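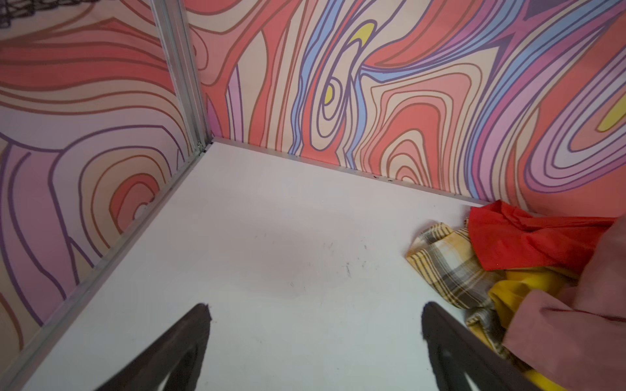

Susevetti entwickelt und prüft Greifsysteme für biegeschlaffe Teile, vor allem für Textilien in Sortierung und Wäschereitechnik. Das Unternehmen arbeitet am Standort Prercombe mit 21 Beschäftigten in Konstruktion, Softwareentwicklung und Versuch. Die Versuche finden in kleinen, begrenzten Zellen statt: weißer Boden, Profilschienen aus Aluminium an den Kanten, Wände mit geschwungenem Konturlinienmuster in Rot-, Rosa- und Violetttönen. Auf dem Boden liegen lose, zerknüllte Tücher, teils einfarbig rot oder gelb, teils kariert. Der Zweifingergreifer fährt mit geöffneten Fingern an den Haufen heran, die Kamera am Handgelenk erfasst beide Finger und die Stofffalten gleichzeitig.

Tag der offenen Halle

Einmal im Jahr, jeweils im Oktober, öffnet Susevetti die Versuchshalle für Kunden, Hochschulen und Anwohner. Beim letzten Termin kamen 92 Besucher. Die Führungen beginnen um 10 Uhr und dauern eine knappe Stunde. Gezeigt wird der laufende Versuchsbetrieb. Ein gesondertes Vorführprogramm gibt es nicht, die Zellen arbeiten während der Führung ihre regulären Aufträge ab.

Der Rundgang umfasst 3 Stationen:

Station A, Vereinzelung. Aus einem ungeordneten Haufen wird jeweils ein Tuch entnommen und abgelegt. Bewertet wird, ob der Greifer genau ein Teil gefasst hat. Doppelgriffe werden protokolliert und gehen als Fehlgriff in die Auswertung ein.

Station B, Kantensuche. Das Teil hängt an einem Punkt und wird so lange gedreht, bis eine Ecke oder ein Saum erkannt ist. Stark gemusterte Stoffe sind hier anspruchsvoller als einfarbige, weil Musterlinien mit Kanten verwechselt werden können.

Station C, Auswertung. Am Leitstand laufen die Kamerabilder und Gelenkdaten aller Zellen zusammen. Besucher können einzelne Greifversuche abrufen und mit dem Protokoll vergleichen. Ein Versuchsblock umfasst rund 600 Griffe. Zwischen zwei Blöcken werden die Textilien ausgetauscht und die Fingerflächen auf Abrieb geprüft.

Technik

Die Steuerungssoftware Clusela ist eine Eigenentwicklung. Sie wählt den Greifpunkt anhand des Kamerabildes, gibt Anfahrwinkel und Öffnungsweite vor und bricht den Vorgang ab, wenn die Fingerstellung nach dem Schließen nicht plausibel ist. Clusela wird auch einzeln lizenziert, sofern die vorhandene Robotersteuerung eine Sollwertvorgabe von außen zulässt. Die Finger werden im Haus konstruiert und je nach Stoffgewicht gewechselt. Mechanische Komponenten für Kundenanlagen fertigt unser Partner Watkins nach unseren Zeichnungen.

Leitung des Versuchsfelds

Sulastri Nair leitet das Versuchsfeld und ist Ansprechpartnerin für Machbarkeitsuntersuchungen. Für eine erste Einschätzung benötigt sie Musterteile im Originalzustand, Angaben zu Material und Flächengewicht sowie die geforderte Taktzeit. Gewaschene und ungewaschene Muster bitte getrennt verpacken und kennzeichnen. Das Ergebnis wird als Prüfbericht mit Rohdaten übergeben, auf Wunsch auch mit den Kameraaufnahmen der Versuche.

Hinweise für Besucher

Die Teilnahme am Tag der offenen Halle ist kostenfrei, eine Anmeldung über das Kontaktformular ist erforderlich. Geschlossenes Schuhwerk ist Pflicht. Innerhalb der markierten Bereiche darf nicht in die Zellen gegriffen werden. Gruppen aus Schulen und Hochschulen erhalten nach Absprache auch außerhalb des Oktobertermins eine Führung.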